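Belelar building: water shutoff and meter change

The cold water supply on floors 2 and 4 will be off on 12th October from 6 a.m. while Bavier replaces the branch meters. The September readings were taken from the old units and will stand for billing. Isolation valves are tagged on the riser side. Please leave the tags in place until Vasilică Căpraru has signed off the pressure test.

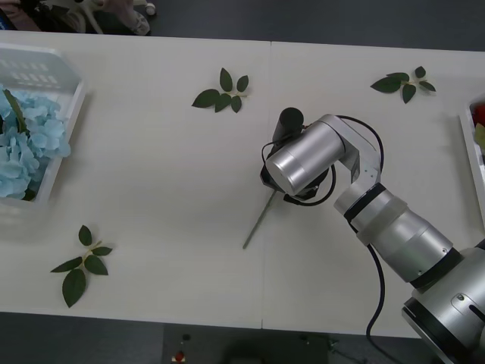 Will the hot water be affected? The boiler loop stays on, but flow will be weak until the cold feed is restored.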